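Tirum sets budget for hand-held grippers and opens call for suppliers

Thu 10 September. Tirum will buy hand-held grippers for its table sorting project, the company announced today. The first order is for 100 units, and the budget also covers 551 spare finger pads.

"We compared the price of one robot arm with the price of many simple tools," said Merike Sepp, who leads purchasing at Tirum. "For this stage the simple tools are the better choice for us. The arms we will plan again in March."

The work is done with both hands at ordinary tables, with small items such as fruit and plates. The plan is for 3000 hours of recorded work in the first period.
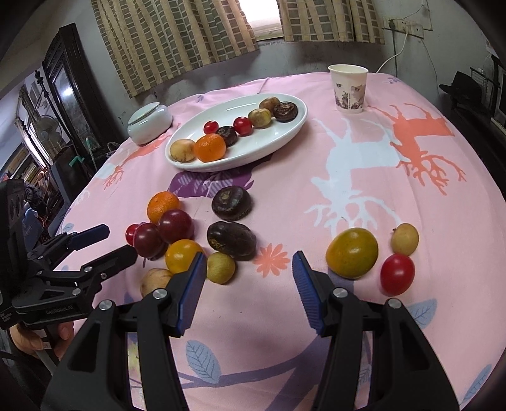 Offers must state the price per unit, the delivery time and the cost of repair. Pads must be possible to change without sending the whole tool back. Stastik and Raptis have already asked for the documents, and other suppliers are welcome to do the same.

Jurgita Grīnberga will answer technical questions. Please write the reference Geltell 3951 on all letters and offers.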